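Mirjam Peeters
A thread on washing towels in hard water, after five years in a house where the kettle furs up in 2 weeks. 1/12

2/12
Our town water is very hard. The kettle, the shower head and the glass door all show it. Towels show it too, only slower. They get stiff, then they stop soaking anything up.

3/12
I used to think stiff towels meant cheap towels. I replaced a whole set once. The new ones went the same way by September.

4/12
What I was doing wrong: too much detergent. In hard water it doesn't all rinse out, and what stays in the loops holds on to the minerals. More soap, stiffer towel, more soap.

5/12
I now use the dose on the box for hard water and no more. I measure it. The cap on my old bottle of Flusteo had three lines on it and I had been filling past the top one for years.

6/12
Fabric softener: I stopped. It leaves a coating. The towel feels nice in the hand and then pushes the water around your back.
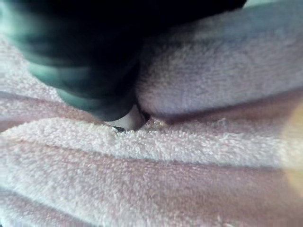 7/12
Load size. A towel load should be loose enough that you can push your arm in over the top. I do bath towels one day and hand towels with the kitchen cloths another day. The machine is a Vandenberghe, a basic one, and it doesn't like being packed.

8/12
Temperature. 140 F for towels. If they smell musty when they get damp again, a second hot wash with no detergent at all usually fixes it. Watch the door for suds. If you see a lot of them with nothing added, that is old soap coming out.

9/12
Several people asked about vinegar. I tried it on and off for one winter. It helped with the feel. The machine manual says not to do it regularly on account of the rubber seals, so I quit.

10/12
Drying. Shake each towel hard before you hang it, twice if you have the room. Outside on a windy day is best. On a still day they dry flat and scratchy, and I give them ten minutes in the dryer on low at the end.

11/12
We looked into a softener for the whole house. The quote from Drurkach was 1,038 with fitting, salt not included. We haven't decided. My sister has one from Grulto and her towels are better than mine, but she also has a salt bag to carry down the cellar steps.

12/12
Somebody asked how long a towel should last. My oldest is a beach towel from before we moved here and it still works. The bath ones I expect to get up to 5 years out of now. After that they go in the garage for the dog.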